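3.2 Sweeping a tabletop into a lined bin

Of all the clearing-up jobs in the Porkeck set, sweeping crumbs and scraps off a table is the one we enjoyed studying most. It looks like a single motion and it is really a chain of small choices: where to put the dustpan down, which side to bring the brush in from, how far to tilt the pan on the way to the bin. Santoro kept a notebook of these choices during the April sessions at Irdale, and much of what follows comes from her margins.

The station is simple. A large brown mat covers most of a white table, and there is a bin with a black liner at each side, so that a full pan never has to travel the whole width of the mat. The dustpan is pale pink plastic and the brush has a pale pink handle; they were bought as a pair. Each trial starts with a small cluster of items on the mat, and each layout was repeated 25 times, giving 100 trials over four layouts (Figure 4).

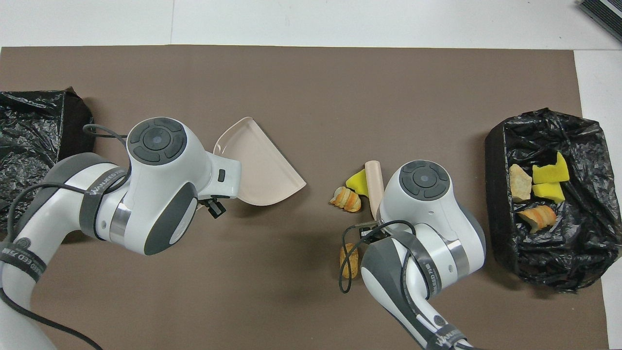

Porkeck Papers in Household Work, vol. 38, p. 100

Figure 4. Tabletop sweeping station: pan tilted over the mat, brush held upright, small items on the mat beside the brush handle.

The flat, triangular scoop turned out to matter a great deal! A wide front lip forgives a sloppy stroke, but only while it lies flush with the mat. Lift the back of the pan a little too soon and light pieces slide under the lip, where the next stroke pushes them farther along. Short strokes worked best for us – the brush starts just behind the cluster and stops at the lip.

The mat deserves a word too. Bare tabletop let small pieces skate away from the bristles, and the mat slowed them nicely. It also bunches if the brush is pressed hard, and Luangrath (T.) found that smoothing it between trials made the results far easier to compare.

Emptying is covered in Section 3.3, along with the liners – a bigger topic than we had expected.

Filed under: Housekeeping Studies, Tools and Surfaces

Related articles
Sriwong: Brush stiffness and crumb size on kitchen tables
Thongsuk and Luangrath (L.): How bin liners fold, sag and slip
Santoro: Notes from the Onimdale dish-drying sessions
Suwannarat table mats compared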